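Section 3: Sorting the small stuff (the everything box)

Righto, you've done Section 2, so the shelves are clear and the floor is swept. Now comes my favourite bit of the whole Clovurness set-up, and the bit most people want to skip. Please don't skip it! The small stuff is what ends up back on the kitchen bench by Sunday if you don't give it a home now.

What you'll need

A big shallow cardboard box, open at the top
3 smaller tubs with lids (I use the Prodden ones, but ice cream tubs do the job)
Masking tape and a marker
A soft cloth
A cuppa

Steps

1. Put the big box on a table at a height where you can see right into it. If you're bending, your back will give up long before the clutter does.

2. Go through the house and drop in everything that's small and homeless. Phone cases, soft toys, spare buttons, the lot. Don't sort as you go, just collect.

3. Label your tubs KEEP HANDY, KEEP AWAY and PASS ON. I colour the labels in as well, which is purely for my own enjoyment.

4. Take things out one at a time, starting with whatever's hard and flat. Phone cases are a good warm-up (everyone has more of them than phones). Hold each one over the box while you look at it, so that if you drop it, it lands on cardboard.

Note: Clear cases are harder to spot than you'd think, because whatever's behind them shows straight through. A coloured rim or bright side buttons will help you pick them out of the pile.
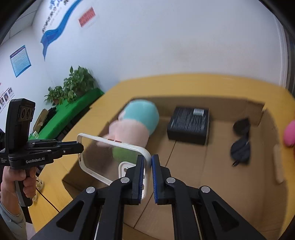
Joni Karppinen wrote in after the first version of this guide to say that you should always try a case on the phone before it goes in KEEP HANDY, as the camera cut-out can look right and still be off by a whisker. Fair call, and it's now step 5.

5. Try the case on your phone. Check the camera opening and press both volume buttons through the side. If anything sticks or covers a lens, it's a PASS ON. Write the phone model on a bit of masking tape and pop it on the back, so the op shop doesn't have to guess.

6. Give the keepers a wipe with the soft cloth. Warm water and a drop of dish soap is plenty.

Caution: Let cases dry completely before you put them away or back on a phone. And keep metho off anything printed, I lost a lovely pattern that way.

7. Next, the soft toys. Plush goes in last because it's bulky and it hides everything under it. Give each one a good shake over the box first. I once found 19 hair ties and an earring in the bottom after doing this, so it's well worth the bother.

8. Put the lids on. KEEP HANDY goes in the hall drawer, KEEP AWAY goes on the top shelf (the Wikamholm unit from Section 2, if you built that one), and PASS ON goes straight into the car.

If the big box isn't empty at the end

Mine never is the first time round. Fold a tea towel over the leftovers, leave it overnight and have another go in the morning when you're fresh. Anything you still can't place can wait for the Ojeda drawer inserts in Section 4, which have the little compartments for odds and ends.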